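Kelemen Foundation Publishes First Full Disclosure of Parish Relief Fund

ELLWOOD, 6 September 2021 – The Kelemen Foundation, which administers charitable giving on behalf of the parishes of the Ellwood district, today released its first full statement of income and spending for the Parish Relief Fund. The statement covers the financial year that closed on 30 June and sets out what was received, what was granted, and what it cost to run the Fund.

Until now, parishes have received a one-page letter each December giving a single figure for grants made. The new statement runs to 41 pages and includes the audited accounts, a list of every grant above $3,000, and the rules under which applications are assessed. Printed copies have been sent to all parish offices.

"People who put money on the plate are entitled to know where it goes," said Norbert Sipos, Executive Director of the Foundation. "Several parishes asked us for this level of detail, and we agreed that a letter at Christmas did not provide it. The same format will be used every year from now on, so that one year can be fairly compared with the next."

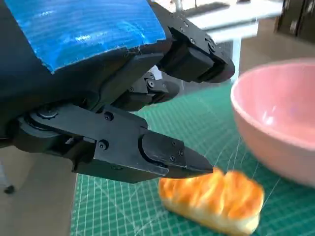
During the year the Fund made 162 grants. The largest share went to households needing help with rent and power bills, followed by grants to parish pantries and a smaller program of school costs. Under the rules adopted with the statement, equipment and repair requests must now be supported by a written quote and a photograph. Requests that arrive without either will be returned to the parish office for completion and will keep their original place in the queue.

Giving through envelopes and plate collections fell while churches were closed to the public. Regular giving by direct debit rose over the same months but did not make up the whole of the difference, and the Foundation drew on its reserve to meet commitments already made. The reserve remains above the minimum set by the trustees. No grant approved during the year was reduced or withdrawn.

The statement also deals with matters raised by parishioners in recent years. Administration costs are reported on a separate line for the first time and include salaries, rent, bank charges and the fee paid to the auditor. Money given for a named purpose is shown apart from general donations, with the balance carried forward under each heading. The Foundation's share in the Gillus bequest, a property left jointly to three charities, is recorded at its most recent valuation and is not counted as income.

The accounts were audited by Brundico, which issued an unqualified opinion. In a letter to the trustees, the firm recommended that two people sign for all cash received at the district office and that bank reconciliations be completed monthly. Both recommendations have been accepted.

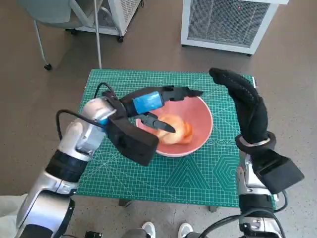

Parishes that wish to discuss the statement may ask for a member of the Foundation's staff to attend a council meeting, in person where health orders allow or by video link. Questions may also be sent in writing to the district office, and answers of general interest will be shared with all parishes.

The trustees have set aside $700 for each parish office to spend on urgent local needs without prior application. Receipts are to be forwarded at the end of each quarter, and any amount not spent by 30 June will return to the general pool. Parishes with more than one worship centre receive a single allowance.

"It has been a hard year for many families in the district, and the parishes have carried a great deal of the work," Mr Sipos said. "The Foundation thanks every person who continued to give."

About the Kelemen Foundation

The Kelemen Foundation receives and distributes charitable donations for the parishes of the Ellwood district. It is governed by a board of trustees and reports each year to the parish councils.

Media enquiries: Communications Office, Kelemen Foundation, Ellwood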